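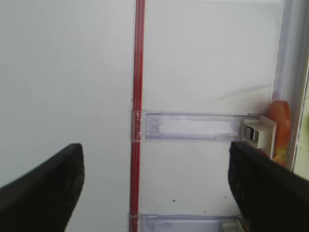
Section 4. Preparing Planted Beds for the Dry Season

4.1 Purpose

This section applies to the native plant beds at the Stollness site and to the two demonstration plots at Bollilby. It covers the clearance work to be completed before the irrigation schedule changes in May. Beds planted within the past year are covered in Section 6.

4.2 Before You Begin

Confirm that the main valve is closed and that the bed number on the stake matches the number on the site plan. Beds 204 and 226 share a single supply line and must be prepared together.

CAUTION: Do not use powered trimmers on dry grass after 10 a.m. Metal blades can strike stones and produce sparks.

4.3 Procedure

1. Remove dead annual grasses to a height of four inches. Leave the roots in place to hold the soil.

2. Cut back dead wood on sage and buckwheat. Do not cut into green stems.

3. Rake fallen leaves away from fences, sheds and the edges of the trail.

4. Place all cut material in the green bins. Material left in piles overnight must be covered.
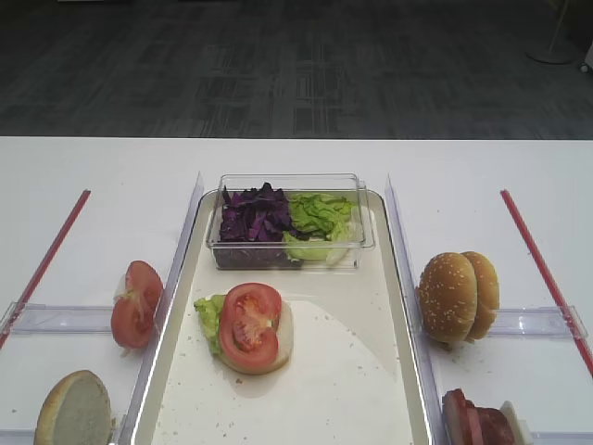 5. Open the main valve slowly and run each drip line for ten minutes. Replace any emitter that does not flow.

6. Spread wood chips to a depth of three inches, keeping them clear of shrub stems by at least one hand's width.

NOTE: The Fuchs timer at Stollness keeps its settings for about 100 hours without power. If the display is blank, enter the schedule again as described in Section 3.

4.4 Records

Enter the bed number, the work completed and the meter reading in the Brerkia log. Readings are taken in gallons. If the reading has risen by more than 1,067 since the last entry, close the valve and report a possible leak to the site office before continuing.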